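This site uses cookies to remember your settings. By carrying on you agree to this. Accept | Manage

Filed under: Workshop notebook / Caps and closures

January – caps, pale blue batch, second go

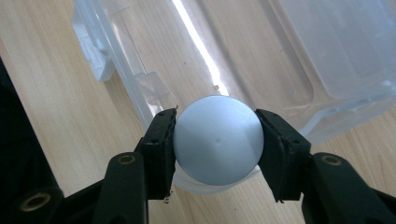
Carrying on from the last entry. The Fleston caps came back from Kemeys in one box, mixed, with no note of which tool they were moulded on. I have been sorting them on the small bench since half past nine. Khang Hoàng did the first tray and I took over when he went to do the oven.

What we want to know is whether the pale blue caps from the new tool sit straight on the Bomden jars, or whether they lean the way the December ones did. Alun Prosser's view is that the lean comes from the jar neck. Mine is that it comes from the cap skirt. We have not settled it and this batch won't settle it either, but it should narrow things down.

Total in the box: 77. Of those, 19 put aside straight away for marks on the top face, mostly scuffs from rubbing together in transit. I have written to Kemeys asking for layer sheets next time. The scuffed ones are still fine for fit tests so they have gone in the grey tub, not the bin. Please don't throw them out.

Method, for whoever picks this up:

Wipe the jar neck with a dry cloth. Drop the cap on without turning it. Look at it level with the bench and note any lean. Then turn until it stops, by hand, no tool. Back off a quarter turn and do it again. Write down the second reading, not the first. Khang was writing down both and the sheet got very hard to read, so I have ruled a new one with a single column.

I did 10 jars this way before the tea break. Seven sat straight. Two had a slight lean to the side where the thread starts. One would not go down at all until I took it off and started again, and then it went down without trouble. I have put a pencil cross on the base of that jar and left it at the back of the shelf.

The two leaners were tried again with December caps and leaned the same way, same side. That is a point for Alun. I then put their caps on two of the straight jars and got one straight and one leaning, so that is half a point back. More jars needed.

Finish. The colour is closer to the sample chip than last time. In the window light it reads a bit more silver than blue, under the bench lamp a bit more blue. Khang likes it. I would still ask for it a shade darker, as pale caps show every fingerprint once they have been handled, but that is for the Dimard people to decide and they have already said yes to this one once.

Gate mark. Alun asked for the mark in the middle of the top face to be kept as small as they could get it. On the ones I checked it is small enough that I wouldn't raise it again. Running a thumbnail over it you can feel it, just. Two had a tiny raised burr there, which came off with a fingernail. Worth mentioning to Kemeys but not worth a return.

Calipers: the battery is going. The reading jumped twice while the jaws were closed, so I have not entered any diameters from this morning. Spare batteries used to be in the second drawer and are not there now. On the list.

11.40 – stopped for the delivery. The jars that came are the tall ones, wrong for this job, still wrapped and stacked under the window. Leave them wrapped, they may be going back.

After lunch I changed the liner in the test jars for the thinner one, and did four more. All four straight, and they close sooner. I don't want to read much into four. It does mean that the liner ought to be written on the sheet each time, which we have not been doing, so the December figures can't be compared properly. My fault as much as anyone's.

To do:

– finish the remaining jars with the thin liner, same sheet
– ask Alun where he put the neck gauge
– batteries for the calipers
– label the grey tub (scuffed, keep)
– measure skirt depth on the leaning caps once the calipers can be trusted
– reply to Kemeys about the layer sheets and the burrs

Khang has the bench from three. The sheet is under the clipboard, and the unsorted caps are in the shallow tray with the lid on.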